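How to Write Floor Rules for a Shared Robot Space (and Get People to Follow Them)
Posted December 2024

I've written lab rules three times now. The first set ran to 13 pages, and I'm fairly sure Joelle Nassar and I were the only people who ever opened it. The second was a poster that said BE CAREFUL in big letters. The third one is the one we still use at Hattar, it fits on one sheet, and a few folks have asked me how we put it together, so here goes!

One thing before we start. If your robots fall under a formal standard, read the standard. What I'm describing is the layer underneath: the habits you want people to have on an ordinary afternoon when they're tired and the hand keeps dropping things. It doesn't replace a proper risk assessment.

Step 1: Put tape down before you write a word

Get colored floor tape and give each color one meaning. Ours goes like this: yellow is where a machine stands, and red is the line visitors stop at. We tried a blue for "charging" once and everybody forgot what it was for, me included. Two colors is plenty.

Press the corners down hard, especially on carpet, and go over them again the next day. Tape on carpet lifts. Hala Fakhoury runs a rubber roller over ours and it lasts much longer than when I stomp on it.

Step 2: Decide who holds the control

One operator per arm, and that person does nothing else while the arm has power. No typing, no phone calls, no grabbing a coffee "real quick." If you need to put the control down, you say "stopping," you stop the arm, and then you put it down. It feels silly for a week or so and then you do it without thinking.

The operator also stands where they can see the hand and what it's holding. I know that sounds obvious, but I once watched somebody (okay, it was me) drive a grasp from behind a monitor, leaning sideways like I was peeking around a door.

Step 3: Agree on what the second person does

If there's a second person, give them a job. At our place they're the spotter. They keep their hands out of reach of the arm, they call "stop" whenever they want, and they never have to justify it. Write that last bit down. New people will hesitate to call a stop in front of someone senior, and having it on paper helps a lot.

Step 4: Set a speed for people-nearby work

We cap the arm at 20 percent of its top speed whenever anyone is inside the red line, and we only go to 100 with the area cleared. Your numbers will be different! Pick them with whoever did your risk assessment, then put them in the software as a limit so you aren't relying on memory.

Step 5: Look after the cables and the clutter

This is where my sheet got longer than I wanted. Route power away from the walking side when you can. If a cable has to cross the floor, somebody checks it at the start of each session. Before the arm gets power, look over the table and move anything you'd be sad to see knocked off. Gwendolyn Rosenthal added a line about closed shoes, and I grumbled, and then I dropped a bracket on my foot in October. The line stays.

Step 6: Do a walk-through with the sheet in your hand

Don't sign off on your rules at a desk. Run a boring, ordinary task and read the sheet aloud while it's going on. Handling a cardboard box at a table is perfect for this. You'll find the gaps fast, and you'll probably cross out half of your favorite sentences. 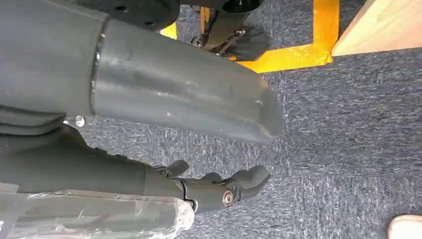
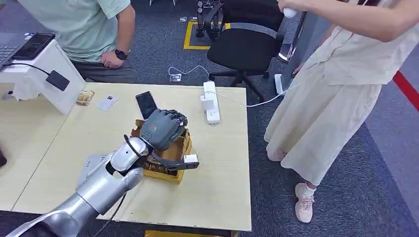
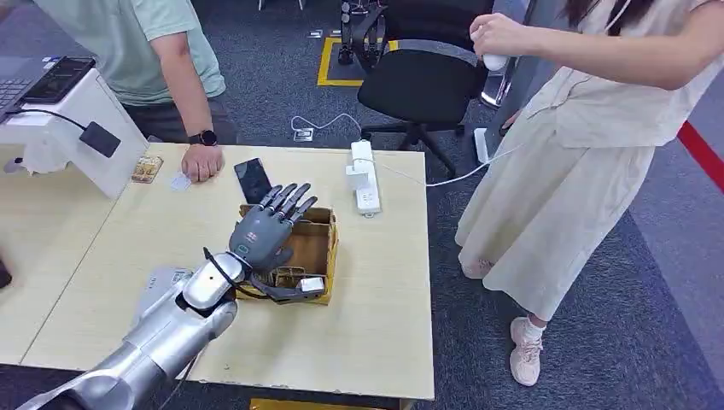
When you've got your list of gaps, fix the sheet the same day, while people still remember what they meant. We ended up with 6 rules on the front and contact names on the back. Hala Nimri keeps the master copy and changes the revision letter every time, so an old printout is easy to spot and toss.

Then plan on doing it again. We redo the walk-through whenever a hand gets swapped, a table moves, or somebody new joins. It takes less than an hour. If your sheet starts creeping onto a second page, read it out loud to someone who wasn't there when you wrote it and cut whatever they ask you to repeat.

I still need to sort out what we do about laptops on the work table, so if you have a rule for that one that people put up with, please send it my way.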